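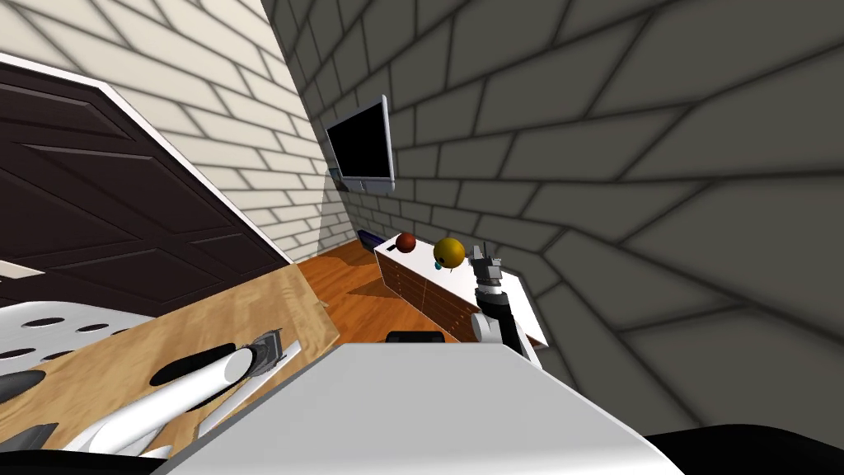
Brick walls, a brown door and a TV up in the corner.

Mar 12, 2026

I drove out to Royer last week to eat at the fish supper place again before it changes hands. It took me 12 years of living in this county to go there the first time, and I've been back most months after that.

If you didn't grow up near here, a fish supper is fried catfish or whiting, white beans, slaw, two hushpuppies and a slice of raw onion. You get it on an oval plate. At Royer the onion comes on a separate saucer and you have to ask for the hot sauce. Tea is included. Pie is extra and they run out of the chess pie by seven.

There used to be four of these places on the road between Royer and Wena. The one by the feed store closed when I was still working nights. Another turned into a tire shop, then a church, and I think it's a tire shop again. The third still opens on weekends during Lent, but they switched to frozen fillets and I quit going. So that leaves Royer.

Ginette Boyer has run the kitchen there for as long as I've been a customer. She told me she's selling to Nithin Palaniappan, who had the lunch counter in Wena. I ate at that counter plenty of times. He made a good vegetable plate and his cornbread had no sugar in it, which is how I like it. He plans to keep the fish and add a couple of things from his own menu. Ginette is staying through the end of March to show him the fryers.

I asked her if the recipe for the breading was part of the sale. She said there isn't much to it - white cornmeal, a little flour, salt, black pepper and some red pepper, and you let the fish sit in buttermilk while you get the beans going. The part people get wrong is the oil. She crowds nothing. A big order goes out in two or three rounds and you wait for it, and if you're in a hurry she'll tell you there's a drive-through in town.

I had the catfish. My cousin Jordan Mellor had the whiting and ate half my slaw. The beans were a little saltier than usual, but the fish was as good as I've had there. The crust stayed on when you cut into it, and the hushpuppies had green onion in them, which they don't always.

A plate is still under what a burger costs at the new place off the highway. I expect that will change, and I can't really blame anybody if it does. Catfish has gone up, oil has gone up, and Ginette said she hasn't touched the price of the small plate in years.

If you want to go while she's still cooking, go early. They take cash or a local check. The lot fills up fast, and you can park across the road by the old gin as long as you don't block the gate.

I'm going back in a couple of weeks and I'm going to try to get there before the pie is gone.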